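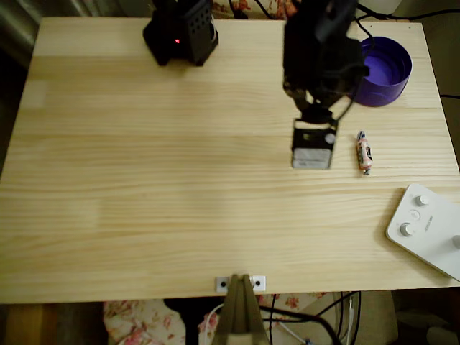
2/ Open day at Warkus, the arm demo. Got there late, missed the intro. Morenike Igwe runs the demos, talks fast, I type slow

3/ She had 77 people on the sign up sheet before noon. In August!! No AC

4/ Asked what the arm cost to build. 395 in parts, she says, plus alot of evenings. Clémence Texier did the wiring

We use cookies to improve your experience. Accept | Manage settings
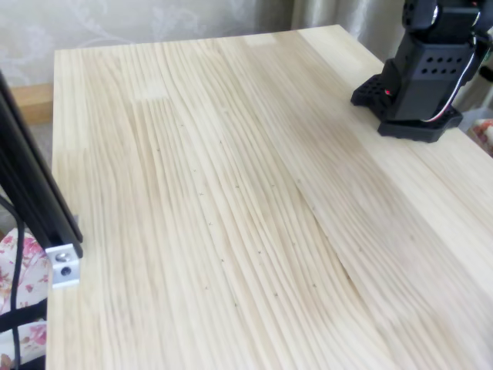 5/ My own thing is calibration, so that's what I bugged them about. How do you know the arm goes where you tell it? At Plavon we used a printed grid and hated it. I'd take little pencil x's right on the pine, like the faint ones on this tabletop — cheap, and you can sand them off. Clémence prefers a printed sheet. We argued. Nicely

6/ Going back for the evening talk, will post notes if my phone lasts. Bring water if your coming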